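How to re-oil a wooden or bamboo cutting board

Applies to: solid timber and bamboo boards, with or without a juice groove. Not for painted or lacquered boards.
Working time: 20 minutes, plus overnight soaking and curing.
Written by Kamol Noiphan. Last checked Sep 21, 2023.

A board needs oil when water no longer beads on it. Put a few drops of tap water on the face and wait a minute. If the drops sit up, leave the board alone. If they flatten and leave a dark patch, the finish has worn through and the fibres are taking up moisture. Check both faces and the end grain, as the ends usually go first.

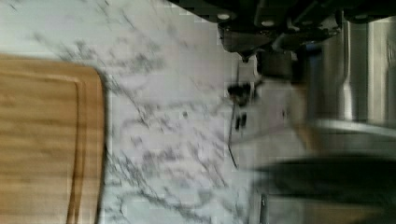 What you need

Food-grade mineral oil, sold at pharmacies and kitchen shops. The Stavcombe 250 mL bottle will do several boards.
Board wax (optional). Forkel is the one I use; any beeswax and mineral oil blend is equivalent.
Sandpaper in 120, 180 and 240 grit, plus a cork block.
Two lint-free cotton rags.
Coarse salt and half a lemon.
A wire rack or four bottle caps to hold the board off the bench.

Do not use olive, canola or sunflower oil. These don't cure and will go rancid in the grain. Raw linseed oil does cure but takes weeks. Hardware-store "boiled" linseed oil usually contains metallic driers and should be kept off food surfaces unless the tin says otherwise.

Step 1. Clean

Scrub both faces with hot water and a small amount of dish detergent. Rinse quickly. Never soak the board or put it in the dishwasher; the glue lines in laminated bamboo will open. For onion or garlic odour, spread the salt over the face, rub with the cut side of the lemon, leave for five minutes and rinse.

Clear the groove with an old toothbrush. Residue left there will be sealed in by the oil and will show as a grey line.

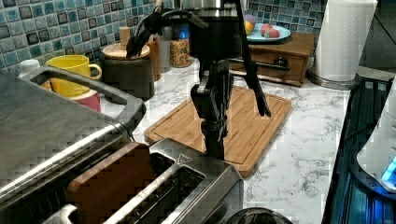

Stand the board on its long edge to dry. Allow 24 hours in a heated room and 48 in a humid one. Do not lean it against a radiator or put it in the sun, as one face will dry ahead of the other and the board will cup.

Step 2. Sand

Skip this step if the surface is smooth to the touch. Otherwise start with 120 grit only where there are knife marks you can catch with a fingernail. Go over the whole face with 180, then 240. Sand with the grain at all times. Bamboo splinters if it is worked across the fibres, and the scratches show once the oil goes on.

For the groove, wrap 180 grit around a dowel slightly narrower than the channel. Use light strokes and ease off at the corners, where it is easy to flatten the curve.

Wipe off the dust with a barely damp rag. This raises the grain. Let the board dry for an hour, then make one light pass with 240.

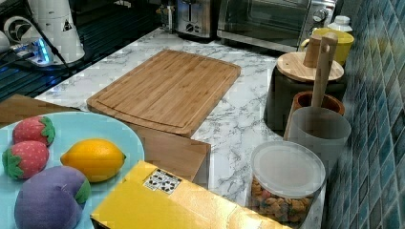

Step 3. Oil

Warm the oil by standing the closed bottle in a bowl of hot tap water for 7 minutes. Warm oil is thinner and penetrates faster. Do not microwave it.

Pour a small pool onto the middle of the face and spread it with a rag. Work outward, then do the edges, the ends and the groove. Turn the board over and repeat. Both faces must be treated in the same session or the board will move.

Set it on the rack and leave it overnight. Add more oil to any patches that turn dull in the first hour. In the morning, wipe off the excess. A new or very dry board will need a second coat, and sometimes a third.
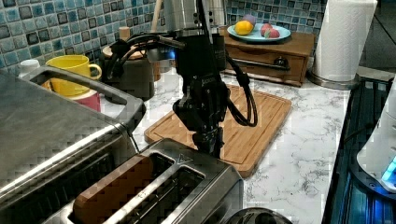

Bamboo board with a groove running around the edge.

Step 4. Wax (optional)

Rub on a thin layer of wax once the last coat has been wiped off. Leave it for 20 minutes and buff with the clean rag. Wax slows water uptake but wears off sooner than the oil does. Keep it thin in the groove, where it collects and goes white.

Troubleshooting

Surface is sticky: too much oil or wax was left on. Wipe with a dry rag and stand the board on edge for another day.

Board rocks on the bench: it has cupped. Lay it hollow side down on a damp towel overnight, dry it on edge, then oil both faces.

Black spots: mould. Sand back to clean wood. If the spots go deeper than a millimetre or two, replace the board.

Repeat the water test monthly. A board in daily use needs a coat more often once the heating goes on.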